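Bulholm gripper comparison

The Bulholm gripper comparison is a repeated bench and floor trial of robot grippers, run at the Bulholm workshop of the engineering firm Perex. It sets ribbed plastic fingers against rigid parallel jaws on the same arm, with the same wrist camera and the same controller. The comparison is best known for its floor tests, in which the arm picks up small parts from carpet.

Background

Perex began the work after a customer asked for an arm that could clear dropped parts from the floor of an assembly room. The firm already had figures for picking from a hard table, but very few for soft or uneven surfaces. A first attempt in February used a suction cup, which would not seal against carpet pile and was left out of later rounds.

The remaining grippers were two sets of rigid jaws and two sets of ribbed fingers, one of them the Itari finger, a moulded part that bends around an object when pressed from the side. The second ribbed set was made in-house and is slightly shorter. Both fit the same mounting plate, so they can be swapped without taking the camera off.

Method

Each gripper makes 173 attempts per round. Of these, 80 are on a bare table and the other 93 on carpet. The objects are small blocks, plugs, washers and short lengths of hose, put down by hand at marked positions. An attempt counts as a success if the object is lifted, held for 5 seconds and put down inside the target area.

Closing force is set once for each gripper and then left alone. The approach speed is the same for all of them. If the controller stops the arm because of an unexpected load, the attempt is entered as a failure and is not repeated.

The camera sits close to the gripper and looks down past the fingers. Its position was changed twice in the early rounds. The present position shows the fingertips late in the approach but loses part of the floor behind the arm itself, and the rules allow the arm to pause and turn the wrist once before closing.

Results

On the table there was little between the grippers. The rigid jaws were quicker and put objects down more accurately. On carpet the order changed. The better set of rigid jaws managed 73 successes, mostly losing flat objects that had sunk into the pile, while the Itari fingers did better with blocks and hose but worse with washers. The in-house fingers came close to the Itari set and wore faster at the tips.

Loads on the wrist were higher in all the carpet rounds. Perex put this down to the fingers dragging on the pile as they closed, and later rounds start the closing movement slightly above the floor.

Camera view and cable routing
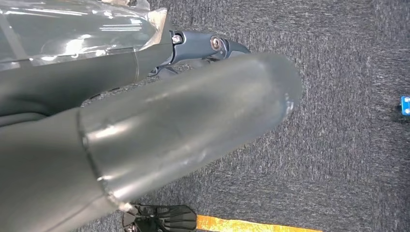

Vītola, in a comment on the published results, argued that the camera position mattered more than the choice of finger, and that any gripper would gain from a clear view of the carpet on both sides of the arm. The same comment asked for a round with a second, fixed camera. Perex replied that a fixed camera would help on a bench but could not be relied on in a customer's assembly room, where the arm moves between stations – a fixed view was tried for one short round only, and the figures were not added to the main table.

Cable routing has also been changed over the course of the trial. Cables were at first tied along the outside of the arm, where they limited how far the wrist could turn. They now follow the inner side of the links, with a loose loop left at each joint.

Later use

The floor test has been taken up in shortened form for checking new fingers before delivery. The short form leaves out the table attempts and uses blocks and washers only.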